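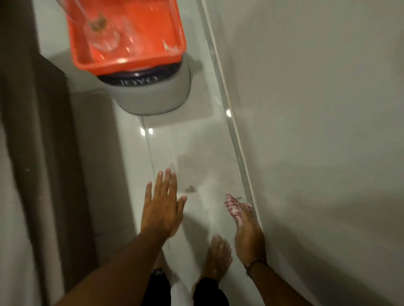 Noeline Faulkner - Dralwood shared workshop notebook - Mon 28 February

Glue and size tests, continued from the last entry. I had the bench to myself until lunch and got most of the list done.

Mixed a fresh batch of hide glue first thing. 26 g dry to 200 ml water, soaked, then into the warmer. This is thinner than what Ikhsan likes for the spines but it's what the Foltesham ledgers seem to want. The thicker mix from November left a ridge along the joint on volume two and I had to pare it back.

Spine linings. Cut five strips of the unbleached linen, grain running head to tail. Two went on with straight glue, two with glue and paste mixed half and half, one with paste only. All on scrap text blocks made up from the Rutherford offcuts, so the paper is close in weight to the real thing. Labeled in pencil on the tail edge. Left under boards with the flat irons on top.

First look after lunch:

Straight glue grabs fast and leaves very little time to shift the linen. I got one of them on crooked and left it crooked.
Half and half is much easier to place. Some cockling at the head, which may go when it's fully dry.
Paste only is still damp and I don't want to judge it yet.

Ikhsan came by and flexed the first two. He thinks the straight glue one is too stiff for a book that will be opened flat on a reading desk, and I agree. He would like to see the half and half again with a lighter linen. We don't have any. Oksana says Vurkcombe will sell a short length if we ask for it with the next board order, so I've put it on the order sheet.

Volume three of the ledgers. Took the old spine leather off in two pieces. The lower piece came away clean with a spatula and a little poultice. The upper piece is red rotted right through and I lost a corner of the title label. Saved the fragments in a folded packet, tucked inside the front board. The sewing underneath is better than I expected: five raised cords, all holding, one frayed at the front joint. Hülya thinks we can splice the frayed one and leave the rest alone. I want to sleep on that. If the front joint goes again in ten years somebody will have to take the whole thing down.

Endpapers are a puzzle. The front pastedown is a laid paper with a watermark I can't read through the old adhesive, and the back one is wove and obviously later. Ragnvald has the light sheet at the moment. Ask him for it before lifting anything.

Board shears are cutting out of square again. Checked with the big steel square against a 200 mm cut and it's off by the thickness of a pencil line at the far end. Fine for scrap, no good for cases. I tightened the back gauge and it improved but did not go away. Until it's fixed, cut over size and trim on the plow.

Leather. Went through the calf skins for something close to volume two. The lighter of the two browns is nearest - it will need toning down, and I'd sooner dye a test strip before cutting. Left a strip with each dye strength clipped to the line by the sink. Please don't move them, the order matters and I forgot to mark the backs.

To do:

Flex all the lining samples again tomorrow, and write down the result this time
Light sheet from Ragnvald
Splice or not, decide with Hülya
More blotters, the last pack is nearly gone
Clean the glue brush properly. It was stiff at the ferrule this morning, and that was me

Glue warmer off at the wall, pot covered and in the fridge. Irons still on the samples.

Notebook Samples Orders Tools Older entries

Dralwood Bindery Workshop - notebook corrections to Oksana Zakharchenko - Back to top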